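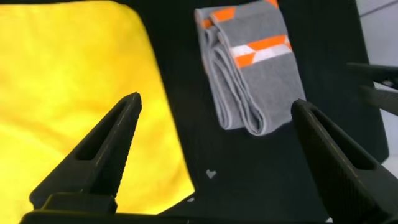

From the Manipulation and Teaching Group, Bedoya Hall, Tellville

Folding School
What a stack of towels can teach a patient machine, and the people who sit up late with it

My grandmother folded towels in thirds, lengthwise first, and woe to anyone who did it differently in her house. I thought of her more than once during the two weeks I spent at Bedoya Hall this November, where the people of the Manipulation and Teaching Group fold laundry for a living, or something very near it. They do it at arm's length, through a pair of handles, with black plastic fingers in place of their own, and they do it again and again until a robot has seen enough to have a go by itself.

The program is called Trikton, and its subject is cloth. Towels mostly, and cleaning cloths, and once in a while a pillowcase when everybody is feeling brave. If you have ever wondered why a machine can weld a car door but can't put away your bath linens, the short answer is that a car door keeps its shape. A towel has a different opinion of itself every time you pick it up. It slumps and it twists, and the corner you wanted has a way of tucking itself underneath the one you didn't. People manage all this without thinking, which makes it surprisingly hard to explain to anyone, let alone to a machine.

So the group has mostly given up explaining. The way they teach is to show. A teacher sits in front of two light metal arms, takes hold of the grips, and moves them as if folding the thing in person. Across the bench a second pair of arms copies each movement, pinching when the teacher pinches and letting go when the teacher lets go. Cameras ride along near the wrists, so the machine gets a view from right behind its own fingertips, and everything is saved together: what the arms did, how wide the fingers stood, what the cameras saw. One run through the task, start to finish, is called a demonstration, or a demo if it's late in the day.

The set being gathered while I was there was meant to come to 500 demos. On my first morning they had 73, and I am sorry to say that I added very little to the total that anyone would want to keep.

I did get a turn, though! The grips are lighter than you'd expect, and for the first minute you feel marvelously capable, waving these things through the air. Then you try to pick up the edge of a towel. My trouble was that I couldn't feel it. The fingers have ridges on the inside to help them hold on to fabric, and they do hold on, but none of that comes back through the handles, so I had to judge by eye whether I had one layer or three. (I had three. Then I had none.) The teacher beside me, who must have watched a good many beginners do precisely this, told me to come in lower and stop rushing the pinch. I came in lower. I bumped the bench. We tried once more, and eventually I had a towel folded over on itself, a bit like a burrito that someone had sat on, and I was as proud of it as I've been of anything this year.

There is a craft to it, and I found I liked hearing the teachers talk shop. A good demonstration, they say, is a little boring. The arms go where they're going without wandering, because a robot learning from you will learn your dithering along with the rest. If you hover over the corner of a cloth for several seconds while making up your mind, you have taught it that hovering is part of folding. One teacher hums to keep an even pace. Another likes to practice the move with bare hands first, over and over, then sit down at the grips while the rhythm is still there.

Mistakes, on the other hand, are treated more kindly than I expected. A dropped corner that gets picked up again is often worth saving, and the group now sets aside part of each session for starting in a muddle on purpose, with the cloth rumpled or the towel lying crooked, and finding a way back to order. The first version of Trikton had been shown only tidy starts. It folded beautifully as long as the towel was laid out just so, and if you nudged the thing a couple of inches it would close its fingers on empty air and carry on with great dignity, folding nothing at all.

Color and pattern matter too, in a roundabout way. The bench top is black, and a bright yellow cloth stands out against it nicely, while a heather gray towel with orange and white shapes woven or printed across it gives the cameras rather more to puzzle over. When a towel like that is folded lengthwise, the bands break up and the hems line up in steps along the side, and a learner has to work out that all those edges belong to the same piece of fabric. The teachers vary the linens for that reason. A robot brought up on nothing but plain yellow might come to believe that yellow is what makes a thing foldable.

Not everything goes into the pot. Each demo is watched through by someone other than the person who made it, usually over coffee, and tagged as a keeper, a maybe, or a toss. I sat in on a review where 106 of them went by, and though I had brought a magazine along in case my attention wandered, I never opened it. You begin to recognize hands. One teacher always smooths the fold with a little sideways sweep at the end, quite unnecessary, and the robot has picked that up as well, so that a small habit belonging to one person has become part of how the machine does laundry. There was some debate about training it out. So far it has been left alone, and I hope it stays.

A sister bench is being set up across the river in Prescombe, where the plan is to work with bigger pieces, sheets and blankets and the like, things that hang over the side of the table and pull themselves to the floor if you look away. The teachers in Tellville spoke of sheets the way sailors speak of certain stretches of coast. Fitted sheets came up once, at lunch, and the subject was changed.

On my last afternoon they let the robot try a few on its own, with the teachers standing back and the grips hanging idle. The first towel went wrong at the second fold and was shaken out for another try. The next one took its time. The fingers came down, opened a little wider, closed on the edge, and brought it across, and at the end there was that small sideways sweep. The fold was not in thirds, so my grandmother would have had words, but it was square enough to go on a shelf, and somebody put it on one. Then the bench was cleared for the evening session, which starts at 6 p.m. and goes on, I'm told, for as long as the coffee does.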